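株式会社ハヴェオ　ハカウ事業所
訪問用携行バッグ運用打合せ　議事録

会議名：訪問用携行バッグ(ドレクス)の収納、貸出及び返却に関する打合せ
開催月：9月
場所：ハカウ事業所　研修室
出席：総務課長(議長)、総務課備品係、訪問業務課、研修担当、施設管理係、ウェンディ・ダンモア、総務課(記録)
欠席：経理課(事前に書面で意見提出あり)
配付物：収納手順書改訂案、貸出件数集計表、ドブソン社からの回答書の写し、経理課意見書

議題
一　前回議事録の確認
二　布類の収納方法について
三　研修室の机、椅子及び床上配線について
四　バックパックの置き方と手順書の記載について
五　貸出簿と返却時点検について
六　布類の洗濯委託について
七　手順書の印刷及び配付について
八　その他

一　前回議事録の確認

議長から開会が告げられ、前回議事録の確認が行われた。訪問業務課から、前回議事録のうち「バッグの返却は当日中とする」との記載について、遠方への訪問で帰着が終業後となる場合の扱いが抜けているとの指摘があった。前回の席では翌朝の返却も認める趣旨で合意していたことが出席者間で確認され、該当箇所を「返却は当日中とする。ただし帰着が終業時刻を過ぎる場合は翌朝の始業時までとする」に改めることとした。

備品係から、前回の宿題事項であった旧型バッグの処分について報告があった。旧型は中身をすべて抜いたうえで倉庫の下段に移してあり、外側に処分予定の札を付けている。札の付いたものから物品を取り出して使用した例が見受けられるため、倉庫の扉にも掲示を行う予定である。議長から、掲示の文面は備品係に一任する旨の発言があった。

以上の修正を加え、前回議事録は承認された。

二　布類の収納方法について

研修担当から、収納手順書改訂案の第二章に基づき説明があった。現行の手順書では、布類について「たたんで収納する」とのみ記載されており、たたみ方の大きさも入れる位置も定めていない。このため、返却されたバッグを開けると、奥に押し込まれているもの、口の近くに丸めて載せてあるもの、ファスナーに端が噛んでいるものなど状態がまちまちで、次に借りる者が入れ直しをしている。改訂案では、布類の置き場所、たたみ方、入れる順番、取り出し方を分けて記載する。

訪問業務課から、改訂の方向に異存はないが、訪問先では机の広さが十分に取れないことが多く、机の上で大きく広げてからたたむ手順は実情に合わないとの意見があった。研修担当は、訪問先での簡易な方法と、事業所に戻ってからの正式な方法を分けて書くことも可能であると答えた。備品係は、方法が二通りあると返却時の点検でどちらを基準にすればよいか迷うとして、基準は一つにすべきであると述べた。

協議の結果、返却時の基準は事業所での正式な方法とし、訪問先での取扱いは注意書きとして添えることとした。

続いて、布を机の端で扱うことについて協議した。研修担当から、収納の練習において、机の縁から布が垂れた状態のまま次の作業に移る者が多いとの報告があった。垂れた部分が椅子の座面に掛かったり、椅子を引いた際に巻き込んだりするおそれがある。改訂案では「布は机の縁から垂らさない」との一文を設けている。

資料1　机の縁から下がった青い布 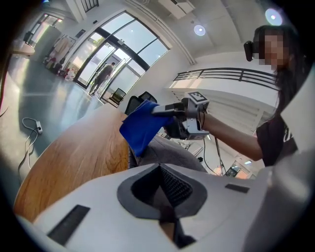 ダンモア氏から、縁から垂らさないという書き方では足りず、布をいったん置く場所を机の上に決めておくべきではないかとの発言があった。置く場所が決まっていなければ手近な縁に寄せることになり、一文を加えても作業は変わらないとの趣旨である。あわせて、置く場所はバッグの右でも左でもよいが、使う者の利き手で変えられるようにしてほしいとの要望が述べられた。

研修担当は、置く場所を設けることには賛成であるとしたうえで、利き手による変更を認めると手順書の図を左右それぞれ用意する必要が生じると述べた。備品係から、図は一つとし、本文に「左右を入れ替えてもよい」と書けば足りるのではないかとの意見があり、出席者に異論はなかった。

訪問業務課から、青い布の色について質問があった。机の木目の色と見分けやすいので置き忘れが減ったように感じるが、今後も青で統一するのかとの内容である。備品係は、次に補充する分も青で発注する予定であり、他の色を混ぜる考えはないと回答した。議長から、色の統一は手順書に書くほどのことではないが、発注の控えには残しておくようにとの指示があった。

たたみ方については、次の案が示された。

(ア)長辺を合わせて半分にし、さらに半分にする。
(イ)端から巻いて筒状にする。
(ウ)形を問わず、所定の袋に入れる。

(ア)については、角がそろい点検しやすい反面、訪問先で急いでいるときに崩れやすいとの意見が出た。(イ)は出張の多い職員から支持する声が寄せられているが、巻きの太さが人によって異なり、ほかの物品の場所を圧迫することがある。(ウ)は袋の購入が必要となるため、経理課意見書では、既存の物品で対応できないか検討されたいとされている。

議長は、当面は(ア)を基準とし、(イ)については訪問業務課で試行のうえ次回報告するよう求めた。訪問業務課はこれを了承した。(ウ)は見送りとした。

決定事項
・返却時の収納の基準は一つとし、布類は(ア)の方法でたたむ。
・布の仮置き場所を手順書に明記する。左右の入替えは認める。
・布は机の縁から垂らさない旨の一文は、改訂案のとおり残す。

三　研修室の机、椅子及び床上配線について

施設管理係から、研修室の現状について説明があった。研修室では木製の机を収納練習に使用しているが、会議や来客対応にも同じ机が使われており、練習のたびに机を寄せ直している。机の天板に目立つ傷はないものの、金具の付いた物品を引きずることのないよう、利用者に周知したいとのことであった。

研修担当から、机に敷物を敷いてはどうかとの提案があった。これに対し備品係から、敷物があるとバッグが動かず作業がしやすい一方、敷物自体の保管と清掃の手間が増えるとの意見があった。訪問業務課からは、訪問先に敷物はないため、練習も敷物なしで行うほうがよいとの意見が出された。協議の結果、敷物は使用しないこととした。

椅子については、黒い事務椅子が机の奥に置かれたままになっていることが多く、机の周囲を回って作業する際に支障となる場合がある。施設管理係は、練習の前に椅子を壁際に移し、終了後に元の位置へ戻す運用を提案した。研修担当から、着席して作業したい者への配慮として、椅子をすべて移すことはせず、希望者の分は残すべきであるとの意見があり、そのように取り扱うこととした。移した椅子がガラス扉の前をふさがないよう、置き場所を床に示すことも検討されたが、床に印を付けることについては施設管理係が難色を示し、掲示で対応することとなった。

床上の配線について、施設管理係から、机の脇の床に電源タップが置かれ、そこから延びるコードが机の脚の近くまで及んでいる点が指摘された。収納練習では、バッグを持って机の周りを移動する場面があり、足を掛けるおそれがある。改善の案として、電源タップを壁際へ寄せること、コードをまとめて覆いを掛けること、練習中は机を配線から離すことが挙げられた。

ダンモア氏から、覆いを掛けるとその段差につまずくことがあるため、まず机と配線の位置関係を見直してほしいとの意見があった。施設管理係は、机の位置を変えることは可能であるが、会議で使用する際の配置に影響するため、会議室予約の担当とも調整が必要であると述べた。

議長は、施設管理係において配置案を作成し、次回までに関係課へ回覧するよう指示した。それまでの間は、練習の開始前に研修担当が床の状態を確認し、コードが通路にかかる場合は寄せてから始めることとした。

訪問業務課から、床が光を反射するため、天気のよい日は床に置いたものが見えにくいことがあるとの発言があった。施設管理係は、窓側の日よけの使用を練習時の手順に加えることを検討すると答えた。

決定事項
・収納練習に敷物は使用しない。
・練習時は椅子を壁際に移し、着席を希望する者の分のみ残す。終了後は元に戻す。
・施設管理係が机と配線の配置案を作成する。

四　バックパックの置き方と手順書の記載について

研修担当から、改訂案の第三章について説明があった。現行の手順書には、バックパックを立てて物品を入れる図が載っている。しかし、立てた状態では中身の重みで倒れることがあり、片手で支えながらの作業となる。改訂案では、机の上に寝かせ、上部の持ち手を作業者から見て奥へ、肩ひもを手前へ向ける置き方を基本とする。

訪問業務課から、肩ひもが手前に来ると腕や袖に掛かりやすいのではないかとの質問があった。研修担当は、肩ひもを左右に開いて置けば作業範囲から外れると説明した。備品係から、肩ひもが机の縁から垂れることについては、布と同様に禁止するのかとの確認があった。議長は、布と肩ひもを同列に扱う必要はなく、肩ひもについては「作業の妨げにならないよう開いて置く」と書けば足りるとの見解を示し、これを了承した。

ファスナーの扱いについても協議が行われた。濃い灰色の現行のバックパックには、前面の右側に縦のファスナーがある。改訂案では、どの口から何を入れるかを物品ごとに示すこととしているが、備品係から、口の呼び名が課によって異なっており、「横の口」「前の口」「縦の口」が混在しているとの指摘があった。呼び名を統一しないまま手順書を配付すれば混乱を招くため、図に呼び名を書き入れることとした。前面右側の縦のファスナーについては「前面縦ファスナー」とする。

布の出し入れについては、意見が分かれた。研修担当の案は、布を上部右側から出し入れするというものである。寝かせた状態では右上に手が届きやすく、ほかの物品を動かさずに済むとの説明があった。訪問業務課は、立ったまま作業する者には右上でよいが、着席して作業する者には遠いと述べた。備品係は、どの位置であっても、布を引き出す際に片手でバッグを押さえる動作を加えなければバッグごと動いてしまうとして、押さえる手の位置を図に示すよう求めた。

議長から、布の位置について出席者の意向を確認したところ、右上とする案に賛成する者が多かった。着席での作業については、椅子を使う場合はバッグを手前に寄せてから始める旨を注記することで、訪問業務課の了解を得た。

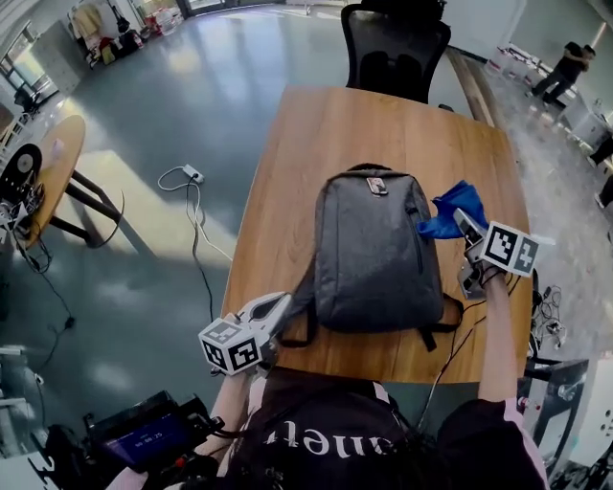

資料2　机上に寝かせたバックパックと右上部の青い布

備品係から、上端近くにある金属調の小さな札についても触れておきたいとの発言があった。バッグの向きを確かめる目印として使えるため、「札のある側を奥にする」と書けば初めて扱う者にもわかりやすいとの意見である。研修担当はこれを採用し、持ち手の記載と併記することとした。

手順書の構成については、研修担当から、全体を4段階に分ける案が示された。

第一段階　机の上を片付け、バックパックを寝かせて置く。
第二段階　物品を所定の位置に入れる。
第三段階　布をたたみ、上部右側に収める。
第四段階　ファスナーを閉じ、肩ひもを整えて持ち上げる。

訪問業務課から、第一段階と第二段階の間に、物品がそろっているかを確認する段階を設けてはどうかとの提案があった。研修担当は、確認は別紙の点検表で行うこととしており、段階を増やすと覚えにくくなるとの考えを示した。議長は、段階は4のままとし、第一段階の末尾に点検表を参照する一文を加えるよう指示した。

第四段階の「持ち上げる」に関して、施設管理係から、持ち上げるときは上部の持ち手を使うのか、肩ひもを使うのかとの質問があった。肩ひもの片方だけをつかんで引き上げる例が多く、縫い目の傷みにつながるとの懸念である。備品係も同様の認識であり、点検に回ってきたものの中に肩ひもの付け根がほつれたものがあったと報告した。持ち上げる際は上部の持ち手を使うことを明記することとした。

決定事項
・バックパックは寝かせ、持ち手と札のある側を奥、肩ひもを手前に置く。
・布は上部右側から出し入れし、もう一方の手でバッグを押さえる。
・口の呼び名を統一し、図に記載する。
・手順は4段階とする。

五　貸出簿と返却時点検について

備品係から、貸出件数集計表に基づき報告があった。前年度の貸出件数は474件であった。そのうち返却時に収納のやり直しを要したものについては、記録の様式が途中で変わったため集計ができておらず、今年度分から改めて集計する。

訪問業務課から、貸出簿の記入欄が多く、急ぎの際に空欄のまま持ち出す例があるとの報告があった。特に「使用予定の物品」の欄は、訪問先の状況によって変わるため、事前に書くことが難しい。備品係は、この欄は物品の補充を見込むために設けたものであるが、実際には返却時の点検表から拾っており、廃止しても支障はないと述べた。議長の了解を得て、同欄は廃止することとなった。

返却時の点検について、備品係から、点検者が不在のときにバッグが机の上に置いたままになっているとの指摘があった。机を次に使う者が椅子の上や床へ移すことがあり、誰が返したものか不明となる。返却用の棚を設け、点検者が不在の場合は棚に置いたうえで、貸出簿に時刻を記入する方法が提案された。施設管理係から、倉庫の入口に使用していない棚があるとの情報があり、これを転用することとした。

ダンモア氏から、点検済みと未点検の区別がつくようにしてほしいとの要望が出された。札を持ち手に掛ける方法、棚の段で分ける方法が挙がったが、旧型の処分予定の札と紛らわしいとの意見があり、段で分けることとした。上の段を点検済み、下の段を未点検とする。

経理課意見書には、紛失した物品の補充費用を各課の負担とすべきであるとの記載がある。訪問業務課は、紛失の時期が特定できない場合に最後に借りた課の負担とされることには同意しがたいと述べた。この点は経理課が欠席のため結論を出さず、次回の議題とする。

決定事項
・貸出簿の「使用予定の物品」欄を廃止する。
・返却棚を設け、上の段を点検済み、下の段を未点検とする。
・補充費用の負担については継続協議とする。

六　布類の洗濯委託について

総務課から、ドブソン社からの回答書について説明があった。従来、布類は各課で洗濯していたが、洗濯の頻度に差があり、また乾ききらないうちにバッグへ戻された例もあることから、まとめて外部に委託することを検討している。回答書によれば、集荷はハカウ事業所の通用口で行い、返却時には一枚ずつたたんだ状態で納品するとのことである。

備品係から、納品時のたたみ方が本日決定した(ア)と異なる場合、たたみ直しの作業が発生するとの懸念が示された。総務課は、たたみ方の指定が可能かどうかを先方に照会すると答えた。訪問業務課からは、集荷から納品までの間に使用できる布が不足しないよう、予備を確保してほしいとの要望があった。

議長は、委託の可否は照会の結果を待って判断することとし、それまでは各課での洗濯を続けるよう求めた。あわせて、洗濯後の布をバッグに戻す際は十分に乾いていることを確認するよう、各課に周知することとした。

七　手順書の印刷及び配付について

研修担当から、改訂後の手順書を100部印刷する案が示された。各課への配付分、バッグに入れる分、研修での使用分を見込んだ部数である。経理課意見書では、電子版の配付により部数を減らすことが求められている。

訪問業務課から、訪問先で画面を見ながら収納することは難しく、バッグに入れる分は紙で必要であるとの意見があった。備品係は、バッグに入れる分は手順書の全体でなく、4段階の図だけを抜き出したものでよいと述べた。研修担当は、図だけの版を別に作ることは可能であるとし、その場合も総数は100部の範囲に収まる見込みであると説明した。

図の色刷りについては、布の位置が白黒では判別しにくいとの意見が複数出された。研修担当は、布の部分に斜線を入れた白黒の図と、布を青で示した図の両方を作成し、次回に比較できるようにすることとした。

配付の時期は、配置案及びたたみ方の照会結果が出た後とする。旧版の回収は備品係が行う。

八　その他

(一)訪問業務課から、研修の開催時刻について、午前の開始では訪問の出発と重なるため、午後の開始を希望する旨の申入れがあった。研修担当は次の研修から午後の開始とすることで調整する。

(二)施設管理係から、研修室の使用後に窓の施錠が確認されていないことがあったとの報告があり、使用した課が確認して退室することを改めて申し合わせた。

(三)備品係から、ドレクスの名称について、貸出簿では「ドレクス」、点検表では「携行バッグ」、棚の表示では「訪問バッグ」となっているとの指摘があった。手順書の改訂に合わせ、文書上は「訪問用携行バッグ(ドレクス)」とし、棚の表示は「ドレクス」とする。

次回までの担当事項

研修担当：改訂案の修正、図の作成(色刷り及び白黒)、午後開始への日程調整
備品係：口の呼び名の一覧作成、返却棚の設置、貸出簿の様式変更、倉庫扉への掲示
施設管理係：机と配線の配置案の作成及び回覧、椅子の置き場所の掲示、日よけの使用の検討
訪問業務課：布を巻いて収納する方法の試行及び報告
総務課：ドブソン社への照会、経理課への協議結果の連絡

次回の開催日時は、配置案の回覧が終了した後に総務課から連絡する。

議事録の内容に修正がある場合は、総務課まで書面で申し出ること。

以上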